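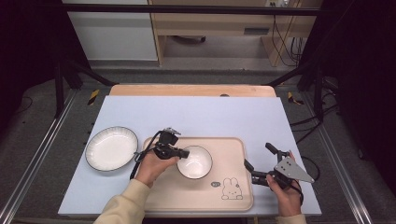 4 August 1999. Crockery and trays for the Jurcombe breakfast set, second day on it. Picked up where I left off with the tray. The question is still whether the small bowl and the fluted plate can both live on it, or whether the plate has to stay on the table beside it. For now the plate is on the left, directly on the blue board, and the tray is to its right with only the bowl on it, near the middle. I like it better that way. The scalloped rim needs some space round it, and the raised lip of the tray gets in its way when you try to put the two close together.

The rabbit is the other thing. It is printed in the lower right of the tray with its little speech bubble, and if the bowl goes anywhere near that corner you lose it. Garg want the drawing to show when the tray is laid, that was the one firm request in their letter. So bowl in the middle or further back, never front right. Have written this on the layout sheet in pencil and will ink it in when the cups are here.

Cups: still nothing from Nimer. They promised 20 with the last delivery and the box had saucers in it. Rang again, left a message.

Tried the wash test on the spare trays in the afternoon. 14 went through the machine at Jamico's usual setting. Two came out with a slight bow along the long side, you can feel it rock if you press a corner. The rest are flat. Print held on all of them as far as I can see, but I want to look again in daylight. The two bowed ones are on the windowsill with a label on, please leave them there.
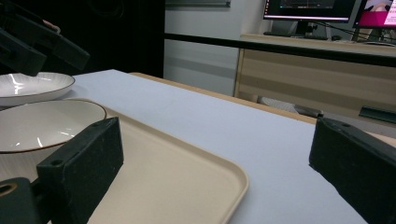

Bowl on the tray, fluted plate behind, from low down.

From that height the bowl takes up more of the tray than I had allowed for. Standing over it everything looks generous, but a child sitting down will see mostly bowl. A shallower one might be worth trying – there is a sample in the Jurcombe cupboard, top shelf, I think with a plain rim.

The dark rims do go together, which was my main worry when the plates and bowls were ordered separately. Glaze is shiny on both and throws back a lot of light, so any scratches will show. Spoon test next.

Costs so far: 115 for the trays, plates not invoiced. If Garg go up to 100 sets in September the tray price should drop, need to ask for that in writing.

To do: chase cups, shallow bowl, spoon test, second look at the print.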